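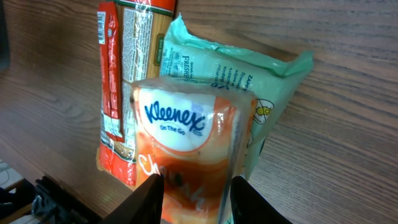 A pocket pack of tissues in its plastic wrap.

How Paper Soaks Up Water

Paper is made of fibers. A fiber is a very thin thread, and the fibers in paper come mostly from wood. In a tissue they lie across each other in all directions, with small gaps between them. Most of the space in a dry tissue is air.

Water moves into these gaps by capillary action. Two forces are at work. Water sticks to the fibers, and water also sticks to itself. The first force pulls the edge of the water along a fiber. The second pulls the rest of the water along behind it. In a narrow gap, these forces can lift water upward against gravity.

Writing paper has gaps too, but they are smaller, and the sheet is often treated with a coating called size. Size slows water down so that ink does not spread. Tissue has no need of it.

Plastic film has no open gaps. A drop of water placed on it stays on top.

Test it yourself

You need a glass, water, food coloring, a ruler and 2 strips of paper, one cut from a tissue and one from a notebook.

Pour water into the glass to a depth of one inch. Add a drop of coloring. Hold both strips so that their ends just touch the water. Wait 79 seconds, then take them out and measure how far the color has climbed on each. Write down both numbers. Repeat with new strips and compare.

New words
Absorb: to take in a liquid.
Capillary action: the movement of a liquid through narrow spaces.

2595 views | 7 shares

Comments (3)

Loltham: Our tissue strip tore when we lifted it out. Use two layers.

Uder: Does it work with milk?

Ra: Yes but it was slower for us. Coffee filter was the best one.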